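Nedstead Car Journey Games
a README for the collection

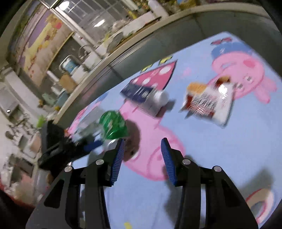
Hello, and thank you for stopping by. Nedstead is a collection of games, riddles, spotting lists and small stories for children who are stuck in the back of a car, and everything in it can be played without a screen. There are 200 entries at present, all of them written in plain text, and you are welcome to print them, read them aloud, put them into an app or cut them into strips and keep them in the glovebox as we do.

I started writing these down on the long drive to Vilela, where my wife's parents live. We make the trip every June with 2 children in the back, and over the years we had built up a fair stock of games that we could never remember when we needed them. One of us would say "what was that one with the bridges?" and the other would have no idea, and by then the grumbling had begun. So I put them in a file, and then friends sent me theirs, and the file got rather long and wanted some order. The order is what you'll find described in this README.

What is in the folder

games.txt holds the main collection, one entry after another with a blank line between them.
stories.txt holds the short read-aloud stories, which are longer and don't fit the same pattern.
lists.txt holds the spotting lists (tractors, church towers, yellow lorries and so on).
words.txt is a small list of local or old-fashioned words that turn up in the games, with their meanings.
changes.txt says what was altered and when, although I confess I was lax with it in the early days.

How an entry is laid out

Every entry in games.txt has the same parts in the same order, each on its own line. I've kept the labels short so that they don't get in the way when you're reading by torchlight.

name: what we call the game. If your family calls it something else, do write in and I'll add yours to the also line.
also: other names for it. Often blank.
ages: the youngest age I'd try it with. There is no top age, and grandparents tend to be the worst cheats of all.
players: the fewest people you need. Most games need 2, and a good number can be played alone by a child who has run out of patience with a sibling.
driver: yes, no or listen. Please read the section further down before you change any of these.
light: day, night or either. Spotting games are mostly day, obviously, though there is a nice one with lit windows.
noise: quiet, middling or loud. I was asked for this by a friend with a sleeping baby, and now I couldn't do without it.
text: the rules, written as you might say them to a child.

A full entry looks like this:

name: The Lost Suitcase
also: Grandad's Trunk
ages: 5
players: 2
driver: listen
light: either
noise: middling
text: One person has lost a suitcase and won't say what's in it. The others ask about it in turn, and the owner may only answer yes, no or "I was in a hurry when I packed". When someone guesses a thing that's inside, it comes out of the suitcase and the guesser gets to lose the next one.

The driver line

I'd like to be a little firm about this one. A game marked no should not involve the driver at all, and that includes being asked to settle arguments. A game marked listen is fine for the driver to overhear and perhaps chuckle at, but they shouldn't be looking out for things or keeping score. A game marked yes is talk and nothing else, the sort of thing you would be saying anyway. If you send in a game and aren't sure, mark it no and we can talk it over.

Where the entries come from

A good many are my own family's. Others came by letter and email from people who had seen an early printed copy, and I have asked each of them whether they were happy to have their game shared. Where a game is plainly an old one that everyone's grandmother knew, I have written the rules out afresh in my own words. Nuno Teixeira wrote most of the stories, and he also went through the whole of words.txt and put right a number of things I had got wrong about rivers. The Zeltirach stories are his as well - they follow a small dragon by that name who lives in a lay-by and collects hubcaps - and my younger one will not get into the car without them.

There is nothing in the files about any child beyond what is in the games themselves. Names, ages and addresses that came with the letters have been left out.

Things that are not quite right yet

The spotting lists lean heavily on the countryside we happen to drive through, so there's a great deal about sheep and rather little about cities. If you live somewhere with trams, I would dearly love a tram list.

The ages are my guesses, tested on my own children and a few of their friends. Yours may be ready sooner or want nothing to do with a game until much later, and I wouldn't argue with them.

The noise line was added after many of the entries had been written. I have 12 still to fill in, and they say unknown for the moment. Please don't trust any of those near a baby.

A few of the rhymes only rhyme in my accent. I've been told this more than once.

Using it in other things

Hevano is a little reading program that picks a game at random and speaks it aloud, and it works with games.txt just as it stands. Point it at the folder, choose an age and off you go. If you only want the quiet ones, set noise to quiet in its settings and it will skip the rest. It reads the stories too, but rather flatly, and Zeltirach deserves a proper growl from whoever is in the passenger seat.

You may copy, change and pass on anything here so long as you don't charge for it, and it would be kind to mention Nedstead somewhere, and Nuno Teixeira too if you use the stories.

Sending in a game

Write it in the layout above if you can manage it, but a scribbled note is fine and I'll do the tidying. Say whether you made it up or learned it from somebody. Please try it in a moving car first! Plenty of games that are lovely at the kitchen table fall to bits when nobody can turn round, or when the dice go under the seat, and I've had to turn down several that I liked very much on paper.

Last updated 2022-06-22, with a new batch of bridge games and a correction to the cow scoring.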